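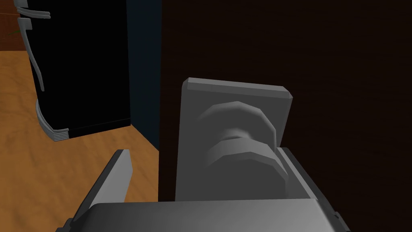
A reader of last season's notice wrote in to ask whether the gazette of a royal household needs an indexer at all, when every entry is already dated and numbered. The numbering restarts with each reign, and two of the Puvport series share the same numbers. The index is the only means of telling them apart.

Gazette Indexer (fixed term), Puvport Court Records Office

The office holds the printed court gazettes of the former ruling house of Puvport: 572 issues, bound in 54 volumes. They record grants and withdrawals of rank, styles of address, household posts and orders of precedence. The Claseck index, compiled on cards, covers appointments only. Withdrawals and restorations of title were left out.

Duties

Read each issue in full and enter every change of title or rank in the Flota database.
Record the wording of the order, the issue number and the office held before the change.
Link a restored title to the order that removed it. Where no such order can be found, enter the restoration alone and mark it unmatched.
Check entries against the Kowalchuk register of seals. Differences are noted in the remarks field and are not corrected.

Terms

The post is for 6 months, starting in November. Hours are 9.30 to 17.00, with an unpaid lunch break. The volumes may not leave the reading room, so the work cannot be done from home. Up to 3 volumes may be held at a desk at one time.

Requirements

Good reading knowledge of French, in which the early series is printed.
Experience of indexing or cataloguing official publications.
Familiarity with forms of noble and court title. Knowledge of the Puvport house itself is not needed.
Accurate typing. A short copying test is given at interview.

How to apply

Send a CV, a covering letter and one sample of indexing work to the office by post or through the form on the vacancies page. Published samples are preferred, but unpublished work is accepted. Interviews are held on a Tuesday. Travel costs within the country are repaid on production of tickets.

Applicants from the previous round may apply again and should send a new sample.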